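Donditz members bring their robot arm project to the Kernen open evening

The Donditz shared workshop is very pleased to say that Bamus, the robot arm our members have been putting together on Wednesday evenings since February, will be shown at the next Kernen open evening, and everybody is warmly invited to come along. The build has cost £3,977 so far, of which £2,000 came from a kind grant from Hartono.

Before the arm moves on the bench, each job is tried in simulation, with a water bottle and a bullseye target set out on a wooden table top. 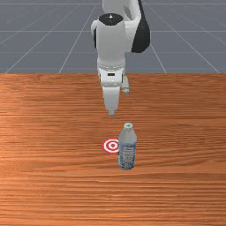 One member wrote to us that the rehearsals had been the best part of the whole winter, and that she'd happily spend another 60 evenings on getting the grip right.

Doors open at 7pm and there is room for 100 visitors. Tea and cake will be served, and places can be booked at the Donditz front desk.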